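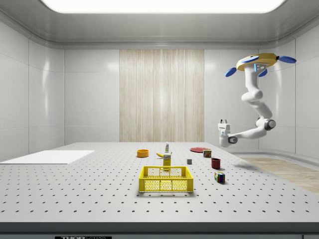

House rules for a tidy simulated table

By Jurgita Raudsepp
Last updated Thursday, December 8, 2022

I love building table scenes. Give me a bench, a robot arm and a folder of household objects and I'll happily lose an afternoon moving a cup back and forth. The trouble starts a few weeks later, when someone opens the scene, runs the same task and gets a different answer, and none of us can say which version of the table they were using.

So we wrote some rules! They grew out of the Oletell project, where we ended up with 2,504 saved layouts and a naming scheme that only made sense to the person who had gone on holiday. The steps below use Cetix, our scene editor, but you can follow them in any simulator that lets you place objects, save a layout and run it again from the start.

What you need

A working scene with the arm, the table and the lights already in place
An object library with masses and collision shapes filled in
A task written down in ordinary words
A second person for the last step (bribe them with biscuits if you must)

Step 1. Write the task before you touch the table

Open a text file and write one sentence that says what the arm should do. "Put the Rubik's cube in the yellow basket" is a fine task. "Tidy up the table" is a lovely ambition and a terrible task, and two people will score it two different ways.

Under the sentence, write what counts as done. Does the cube have to be at rest? Must the gripper have let go? Does it still count if the basket has been shoved halfway across the table? Settle all this now, while you have no results to be fond of.

Step 2. Name every object once

Use one name per object and stick to it everywhere: in the task sentence, the layout file, the scoring script and the notes. If it's "red_plate" in the layout, it's the red plate in the task. We had a spell where the same object was a bowl, a dish and a tub in different files, and the scoring script believed only one of them.

Watch out for colours. A basket, a banana and a small box can all be yellow, and then "the yellow one" is no use to anybody. Either say what the thing is as well, or, if the unclear wording is part of the test, put that in the notes in plain sight.

Step 3. Keep the extras, and say why they are there

A table with one object on it is good for checking that your gripper closes. For anything more, add objects the arm is meant to leave alone. Bottles, cans, plates, things of different heights: they make the job far more interesting, and you find out quickly whether the arm can get round them.

Each extra gets a short line in the notes. Ours look like this:

bottle, tall, must not be knocked over
can, may be touched, must stay upright
small cube, ignore, position free

If you can't think of what to write for an object, take it off the table.

Step 4. Check what is resting on what

Turn the physics on with the arm parked and let everything settle. Objects placed by hand nearly always start a hair above the surface or a hair inside it, and the second kind can shoot off the table in the most spectacular way. (Great fun the first time.)

Let the scene settle, save the settled positions, and load those from then on. Then look at the scene from low down, with your eye level with the table top. Gaps that vanish from above are easy to spot from the side.

Step 5. Look from every camera you will use

Please don't skip this one! A layout that looks roomy from the front of the room can be a squeeze from another camera, and the arm is usually what gets in the way. Big rounded housings hide a surprising amount of table.

Move the arm to its start pose, then go through the camera views one at a time. For each view, write down which objects are in full sight, which are partly hidden and which can't be seen at all. In the view at the end of this step, the sugar box stands clear to the left of the arm, so I'd list it as in full sight. The slender yellow thing on the right goes down as partly hidden, with its lower part behind the white housing. The basket gets a note too: it runs out of view on the left.

Partly hidden is allowed. Many good tasks depend on it. What we don't allow is a target that is hidden from every camera at the start, unless the task sentence says the arm has to go looking for it.

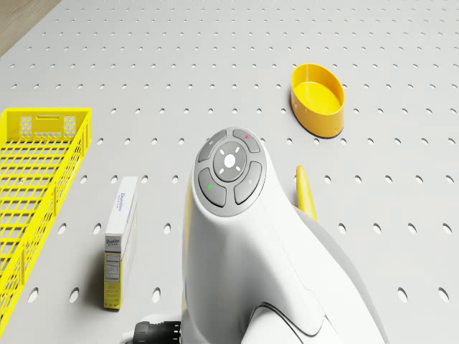 Step 6. Fix the start pose and leave it alone

Save the joint values of the start pose with the layout. Don't rely on the default in the editor. Ours changed in July with an update to Skalum, the bit of our software that drives the arm, and we spent a very silly week blaming the lights.

Make sure the gripper starts empty and clear of every object. Run the arm through its first movement slowly and watch the elbow as well as the fingers. People watch the fingers (me too), and it's the elbow that sweeps the bottle off the table.

Step 7. Change one thing at a time

When you make a variation, start from the saved layout and change one thing: an object's position, the light level, a camera. Save it under a new name and put the change in the name. "basket_task_v2" tells me nothing. "basket_task_cup_moved_left" makes me want to shake your hand.

If you need random positions, save the seed, and save the limits you drew from as well.

Step 8. Hand it over

Give the folder to someone who hasn't seen it. They should be able to load the layout, read the task, run it seven times and score each run without asking you a single question. If they do ask one, the answer goes in the notes, even when it feels obvious.

We do this on Rotich, the shared machine, so that nothing clever hiding on my own computer can help it along. It's my favourite part of the whole job. Someone else presses start, and your little table comes up with everything where you left it.

Before you save

Task sentence and "done" rule written
Names match in every file
Notes line for each extra
Settled positions saved
Camera list filled in
Start pose stored with the layout
Handover run scored by someone else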